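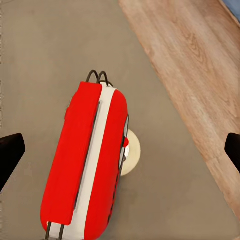

Red and white elongated object, viewed from above.

Milstead to move small electrical goods out of general waste

Print | E-mail

16/09/2024

Milstead will stop accepting small electrical goods in general household waste from next April, under a revised collection schedule published by the town's public works department. Residents will instead be able to set the items out in a separate clear bag on their normal recycling day or take them to the transfer station on Ugwu Road.

The change applies to corded and battery-powered products that weigh less than 23 pounds. The schedule lists radios, hair dryers, toasters, power tools, clocks, keyboards and phone chargers. Microwaves, air conditioners and televisions stay on the existing bulky item list and must still be booked by phone.

Loose batteries may not go in the clear bag. Those that can be removed without tools should be taken out, taped at both terminals and placed in the battery tubes at the transfer station or the library. A product with a sealed battery can be bagged as it is, provided the case is not swollen or cracked. Damaged units have to be handed to staff at the station counter.

Collected goods will be trucked to a sorting plant in Grilgate, where they will be separated into reusable and scrap streams. 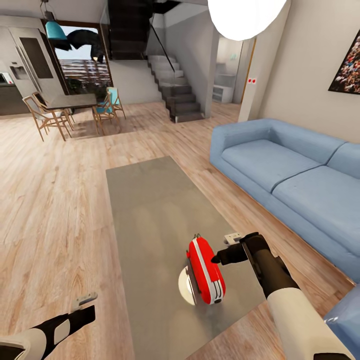
Items in the reusable stream get a visual check, an insulation test and a short run under load. Any product that fails one of the three is moved to scrap and is not repaired. Those that pass are labeled with the test date and offered to resale shops in the county.

The scrap stream is shredded, and steel is pulled off by magnet. Copper and aluminum are recovered in a second pass. Mixed plastics have no buyer under the present contract and will be baled and stored at Grilgate until one is found.

The contract runs for 60 months and was awarded to Ondorholm, the only bidder that offered curbside pickup and sorting under one price. The town will pay $70 per ton delivered, with a rebate on recovered copper set each quarter. The fee will be met from the existing solid waste budget, and the household rate is unchanged. 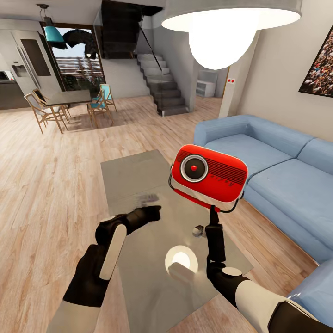

Dario Marras
Public Works Reporter

Households may set out up to 5 items per collection. Larger amounts should go to the transfer station, which takes them from residents at no charge. Businesses and landlords clearing rental units are outside the program and must arrange their own disposal.

Tamunoemi Mohammed, the town's solid waste engineer, said crews will leave a notice on bags that contain the wrong material and will not collect them. "The bag has to be clear so the crew can see a loose battery before it goes in the truck," Mohammed said.

The first roll of bags will be mailed with the spring water bill. Replacements will be available at the public works office and the library desk.

Print | E-mail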